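Subject: Re: [bench-talk] Trays, or how I stopped losing screws

On a morning in July, Nikola Radulović wrote:

> Does anybody have a system for small boards and sensors that
> doesn't involve a hundred little plastic bags? I've got a whole
> drawer of Gisia parts and every time I sit down to put a set
> together I spend the first half hour hunting. My wife bought me one
> of those Segers drawer towers and now I just have 17 places to lose
> things instead of one. I'm open to anything that isn't another
> tower.
>
> Nikola

Hi Nikola, hi all,

Oh, I had the same tower! Mine went to my sister for her embroidery thread and she loves it, so no harm done. The trouble I had with drawers is that once a thing is in there I forget I own it. I ordered the same Flusto connectors three times in one winter (they weren't cheap either, and of course I found the first two packs the week the third one came).

What finally worked for me was trays. Big, open, shallow ones in a loud color, sitting right out on the table where I can see every last thing in them. I keep the storage boxes on the shelf like everybody else, but when I start a job I tip out what I need into trays and the boxes go back up before I touch anything. It sounds fussy, and it takes me maybe ten minutes with a cup of coffee.

My rule is one kind of part to a tray, or at least things that belong to the same step. Round boards go together. Sensors and their leads can share, though I'll be the first to admit that the wires get into a knot the second you look away. I've tried twist ties, I've tried those little velcro straps, and I still end up picking the leads apart with my fingernails. If somebody on this list has that one beat, please speak up!

The other half of it is the middle. I keep a steel tray between the yellow ones with a sheet of plain white paper in it, and that's where a set gets laid out. Nothing lives there. Parts come in from the sides, and when the set is complete it goes off to be bagged and the paper is bare again. I went back and forth on the paper, but a tiny screw on shiny metal is just about invisible to me these days, and on white I can find it without my reading glasses. When the sheet gets grubby I throw it out and put down another.
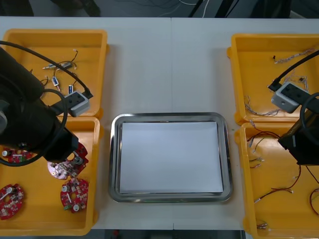
Larasati Chong wrote back to me off list that she'd skip the paper and use a silicone mat, which doesn't slide when you bump the tray and can be rinsed off in the sink. She also puts her boards in on edge, in a rack from an old Astier dish drainer, so they don't sit on top of each other. She told me to go ahead and share both.

I like the dish drainer a lot and I'm going to look for one at the thrift store. The mat I'm less sure of. I had a gray one for a while and it picked up every bit of lint in the house, and cat hair too. Maybe a white one would be better? Larasati, what color is yours, and does it lie flat right away or do you have to weigh the corners down?

Nikola, if you want to try this, don't go out and buy a matched set right off. I started with 3 baking pans out of my own kitchen and did a good 11 kits that way before I spent a dime. The one thing I'd say about size is to measure your table first. I got mine home and had to push them nearly rim to rim to leave any space for the steel one, so there's not much elbow room and the coffee has to go on the windowsill.

Also, put your static-sensitive stuff wherever you normally would! Plain plastic isn't any kind of protection, and I don't want anybody writing to me about a dead board.

Does anyone still have the label template that went around before the list moved? I have the one for the big boxes but I can't find the narrow one.

Dotty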